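Sestorel Two-Arm Bench: Frequently Asked Questions

Last updated June 2, 2020

What is the Sestorel bench?

Sestorel is a tabletop sorting and handling station sold by Drarnon. It has two robot arms on a shared work surface and is meant for small, light goods: stationery, craft supplies, spare parts, sample kits. We sell it outright or on a monthly rental.

Who is it for?

Most of our customers are small warehouses, school supply depots and college labs. If you ship pallets or anything heavier than a full pencil case, look at the Stalthorpe line instead.

What comes in the crate?

Two arms, two base plates, the rails, the work surface, the controller, a cable set and a printed manual. Trays are not included. Neither is a computer. The crate weighs 138 kg, so please have a pallet jack on hand at delivery.

Do I have to buy your trays?

No. Any shallow plastic tray will do if it sits flat and doesn't slide. Different colours make setup quicker, as you can name each tray by its colour in the software.
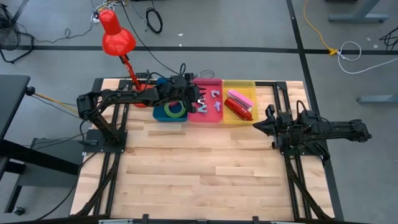
How long does it take to teach the bench a new item?

Allow an afternoon for a simple item such as a stapler or a roll of tape. You guide the arms through the pick by hand, save the run, and repeat it with the item lying at different angles. Small clips take longer.

Can both arms work at the same time?

They can, and the controller keeps them from reaching into the same space. If one arm needs a tray the other is using, it waits. You can also park one arm and run the other by itself. The second arm still needs to be powered on, or the controller will report a fault.

How many items can it remember?

The standard licence stores 300 items. Once you reach the limit you can archive old ones to a USB stick and load them back later. There is no charge for this.

How fast is it?

Our test centre in Beaulieu ran 2,413 picks of mixed stationery over one week with the factory settings. Your numbers will depend on what you handle and how far apart your trays are. We don't quote a picks-per-hour figure before seeing your goods.

Does it need a safety cage?

The arms stop when they meet resistance, and in most workplaces a cage isn't required. You are still responsible for your own risk assessment. Check with your provincial authority before you start.

What does it plug into?

A regular grounded household outlet. Don't run it off a power bar shared with a heater or a fan.

The arm stopped and code 211 is showing. What now?

Code 211 means a joint has gone past its soft limit. Press the stop button, move the arm back over the work surface by hand, release the button and choose Resume. If the code comes back, redo the calibration in chapter four of the manual.

What is the warranty?

Two years on the arms and controller, one year on cables and gripper fingers. Fingers worn down by normal use aren't covered. Replacements are sold in pairs.

Can I try it before buying?

Demonstrations are held at the Beaulieu centre by appointment. Bring your own goods in a labelled box. The next open sessions are in February, and bookings are made through the contact form on this site.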